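# Tischdecken ohne Knitterfrust – meine Tipps aus der Küche

Ich liebe Tischdecken und hasse Bügeln, und damit ist eigentlich schon alles gesagt! 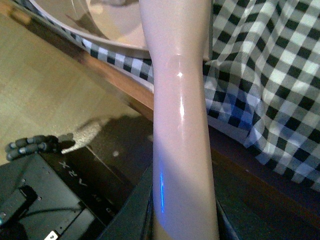

Karo verzeiht wirklich viel. Ich hatte früher eine einfarbige Decke in Creme, da sah man jeden Krümel und jede Falte, und nach dem zweiten Sonntagsfrühstück lag sie beleidigt im Schrank. Bei kleinen Karos in Schwarz, Weiß und Grau fällt das viel weniger auf, auch wenn der Stoff so locker in Falten liegt und das Muster sich dabei verzieht. Und eine große runde weiße Schüssel oder Platte macht sich auf so einem Muster immer gut, finde ich, da braucht es gar keine Deko mehr.

## Waschen

Bei 40 Grad, halbe Trommel, niedrig schleudern. Ich nehme die Decke sofort raus (wirklich sofort, nicht erst nach dem Telefonat mit der Schwester) und schlage sie zweimal kräftig aus. Dann über 2 Leinen hängen statt über eine, so gibt es keinen scharfen Knick in der Mitte. Rotweinflecken kommen vorher mit Gallseife in Kontakt, Fettflecken mit einem Klecks Spülmittel.

## Glatt bekommen, ohne Bügelbrett

Decke auflegen, mit der Sprühflasche leicht anfeuchten, mit den Händen von der Mitte nach außen streichen und in Ruhe trocknen lassen. Bei Holztischen bitte sparsam sprühen! Ich habe mir an der Kante mal einen hellen Rand eingefangen, der ging erst mit Möbelöl wieder weg. Am besten macht ihr das abends, dann ist bis zum Frühstück alles trocken.

## Wenn sie rutscht

Eine dünne Moltonunterlage hilft am meisten. Meine ist von Holtis und liegt seit Mai drunter, bisher ohne Klagen. Die Klammern von Floltow hatte ich auch, 4 Stück im Beutel, die halten prima, aber an dicken Tischplatten gehen sie kaum drüber. Also vorher die Platte messen.

## Aufbewahren

Rollen! Eine leere Papprolle vom Geschenkpapier, Decke einmal längs falten und locker aufwickeln. Ich stelle die Rollen hochkant in den Besenschrank, gleich neben die Leiter. Und falls ihr Motten habt: ein Säckchen Lavendel dazu und im Frühjahr austauschen.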